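Print this page | E-mail this page

Notebook - mobile base, arm calibration and head mount, Wednesday
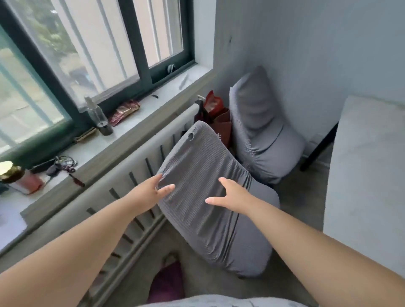
How often does the wrist need to be re-zeroed?
Every 100 grasp cycles, and again after any knock to the forearm, however small it felt.

Good day on the machine! I came in wanting one clean run of the furniture-shifting task and ended up with a much better feel for the whole left side. The floor chair job is such a nice test - ribbed stretchy cover, nothing rigid to grab, and a backrest that tilts. Pinch too lightly and the cloth slides through, pinch too hard and the grip motor sulks.

Started at 8:30 with the left wrist. Zero had wandered by 2 degrees over the weekend, same direction as last time. Backed off the MacLeish collar, cleaned the seat, put it back to the mark Ruairi scribed in August. Came up dead on at the second try. I'm now fairly sure the collar creeps when the arm is parked hanging down, so please park it folded (Innes, I'm looking at you).

Belt on the right elbow: tension read 171 on the gauge, which is high. Let it down a little and the buzz on slow moves is gone. Gone! Karlijn has been hearing that buzz for weeks and I kept telling her it was the fan.

Finger pads next. Swapped the left set for the softer Hosilwood ones. They bunch the fabric before they slip, so the current trace gives you a lovely early ramp where the old pads gave you nothing and then a drop. Threshold is set to 19 in the grip file for now. Old value is commented out on the line above if anybody wants it back.

Head mount: both screws snug, paint marks lined up. Did the checkerboard anyway and saved it under Skaludby-left. The corner by the window is still the hard place to work, with the radiator down one side and the desk leg on the other. Approach from the front, never across the radiator.

Still open:
- right finger pads, same swap (Beathag has the spare set)
- cable tie on the left forearm is chafing, wants a sleeve
- ask Trallbridge for two more collars
- Flora wants the belt gauge back by lunch tomorrow

Left the base on charge at 5:40, arms folded, key in the drawer. Right side first thing - can't wait to feel that grip with matching pads.

2 comments | 0 shares

This site uses cookies to remember your settings. Accept | Manage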